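Flarkitum open house: a look at the PC teardown cell

Evwood opened its workshop to customers in March, and I went along to see the Flarkitum cell, a kit for pulling reusable parts out of old desktop computers. I buy equipment for a refurbishing shop that handles 2,000 machines a year, most of them office towers, so drives and memory are where our hours go.

The tour started at 9:30 with a short talk by Matúš Vávra, who went over what is in the package: the arm, the gripper, the parts fixture, the software and two days of setup on site. The computer is not opened by the kit. A person takes the side panel off and lays the tower down on the table, and the cell works from there. The fixture is 3D-printed in gray and sits to the left of the case. Evwood prints it to order, and the layout can be changed for other part sizes.

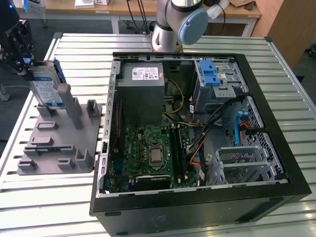 Sheila Dunmore wanted to know what happens with cases that have screwed-in drives, as half of hers do. Vávra said the current version handles drives on clip-in rails only, and a screwdriver tool is planned but has no date. She said she would wait for that before asking for a quote.

I had the same concern, though less of it. Our supply is mainly from two leasing companies and the models repeat. Of the last 315 towers we took in, 178 had rail-mounted drives. That is enough work to keep one cell busy on a day shift, but not enough to skip the manual bench.

Cables were the next subject. An old tower has a lot of them, and a data cable lying over a bay can catch on the fingers. The software uses a view from the gripper as well as the one from the table, and the operator can stop the job from either screen.
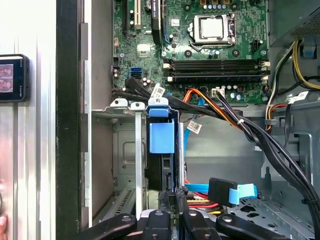

Vávra's advice was to have whoever opens the case also tuck the loose cables aside, and he puts this in the operator training. I would count that as labor when comparing costs. The brochure does not.

Otakar Havlíček covered service after the coffee break. Spare fingers ship from stock. A new fixture plate takes a week, and customers with their own printer can get the files at no charge. The software license is yearly – I asked for a price over five years and was promised one by email.

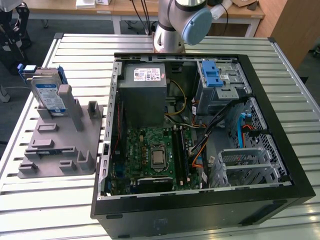 The footprint is modest. The table would fit in our second bay with space left for a cart on one side, and the fixture can be lifted out with the parts still in it. I would like a larger one, given how many drives we move in a day.

Evwood also rents the cell by the month under the name Hirer, with the same training included. We have asked for a two-month rental starting after our inventory count, with our own towers and our own staff at the table.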